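Search this site Search Popular: bedding, small rooms, moving in

Pylyp Marchuk
@pylyp_makes_the_bed

1/ I promised my sister a thread about how I keep a bedroom tidy, and I am a slow writer, so it comes in pieces. I live in a rented place with wooden floor and not much storage. English is my third language, please be patient with me.

2/ First thing. I stopped to use the chair. You know which chair. Every bedroom has one and the clothes sit on it more than the people do. I gave mine to the neighbor in October and I have not missed it.

3/ The clothes did not disappear, of course. For one week they moved to the floor. Then I put two hooks behind the door, and this was enough for the things which are worn once but are not dirty yet.

4/ Second thing, the bed. I make it in the morning before coffee. If coffee comes first, I sit down with it on the bed, and then it is noon.

5/ My sheet is gray and fitted. I used to buy white and I was always looking at it with worry. Gray forgives more. It does still wrinkle, and I do not iron it. Pádraig Kavanagh irons his sheets, he told me this without shame, and I respect him but I will not do it.

6/ The sheet I had before was a Lunetti. Good cloth, but one corner always jumped off the mattress at night. If yours does this, measure the height of the mattress and not only the length and the width. I did not know for years that sheets have a depth.

7/ Pillows: two, gray-green, against the headboard, side by side. I tried to have four. Each evening I had to carry two of them somewhere and each morning carry them back. A pillow which is only for looking is a small job that you gave to yourself.

8/ Now the real subject, which is the small soft things. Toys, plush balls, all what rolls. We have the fruit-colored ones, yellow and green, and our daughter calls every one of them Pinto. There is no system. They are all Pinto.

9/ They used to live under the bed. Not by plan, they simply rolled there. I was pulling them out with the broom, together with the dust, and then I had to wash them, and a fuzzy ball dries very slowly.

10/ So now there is one basket. White plastic, little holes in the sides, open on top. At tidying time it stands on the bed and the soft things go in it. 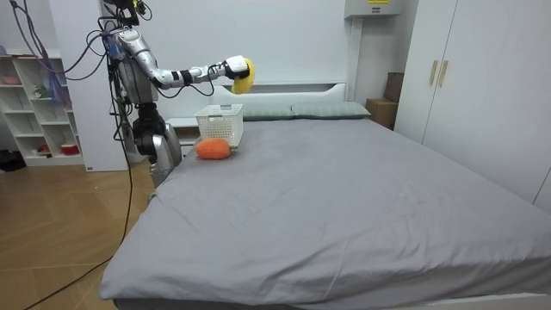
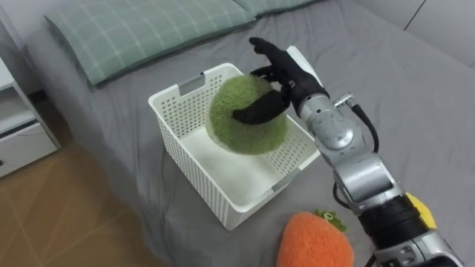

11/ Why on the bed and not on the floor? For my back. I am tall, and I was bending down for each ball. With the basket on the mattress I bend only to pick up, and never to put away. It is a small difference, but I feel it in the evening.

12/ Also, when the basket is on the bed, I cannot go to sleep until I finish. This is a trick against myself and it works almost always.

13/ The holes are important. I had before a fabric box from Gustwood, very handsome, with a lid. The lid was the mistake. A child will not open a lid to put a toy in. She will put the toy on the lid. Then there are two toys on the lid and the box is a table.

14/ And a closed box keeps the damp. Twice I put a washed ball inside too early and the whole box had a smell like an old boat. Through the holes the air comes in, and I can see from the door what is inside.

15/ Price, because somebody will ask. I paid 7 for it at the hardware shop near the station. The fabric box was 11 and I gave it away to a colleague, who keeps potatoes in it and is happy.

16/ About washing the soft ones. Cold water, inside a pillowcase with a knot, slow spin. After this I press them in a towel and leave them on the window. Do not put them on the heater. One of ours became hard on one side and our daughter still speaks about it.

17/ The rule for size: if the basket is full, something must leave. I do not buy a second basket. Pádraig has bought a second basket and then a third, and now he has a shelf for baskets. He is reading this. Hello Pádraig.

18/ What leaves, I put in a paper bag in the hall closet and I write the month on it. If nobody asks for it in two months, it goes to the charity shop. She asked only one time. It was for a sock, and the sock was mine.

19/ When we finish, the basket goes down next to the wardrobe, and I pull the sheet flat with my hands, from the middle to the front edge. It takes less time than to brush teeth.

20/ I know this is a lot of words for some balls and a bed. But my sister said that she has nowhere to sit in her bedroom, and I remembered how it was with us. Start with the basket. The hooks can wait.

21/ Next time I will write about the kitchen drawer, if I find the courage to open it. I have bought a divider from Rikau and it is too long by the width of a finger, so this will be also a thread about sawing.

Comments

Pádraig Kavanagh
It is FOUR baskets now and the shelf is lovely. Also you never told me the neighbor got the chair, I would have taken that chair.

hallway_moth
The lid thing is so true. We have a beautiful toy chest and everything lives on top of it. I am taking the lid off tonight.

brenna_k
Does the pillowcase trick work for bigger plush too? We have a bear that is the size of a dog.

Pylyp Marchuk
@brenna_k For a bear I would wash by hand in the bathtub. The spin is not kind to a big one, the filling goes to the legs.

oldtowel
Sheets have a DEPTH?

More from this author
Two hooks behind a door, and which screws I used
How I wash a wool blanket and do not cry
A shoe place for a narrow hall
Moving with a small child, my list of boxes
What I keep in the hall closet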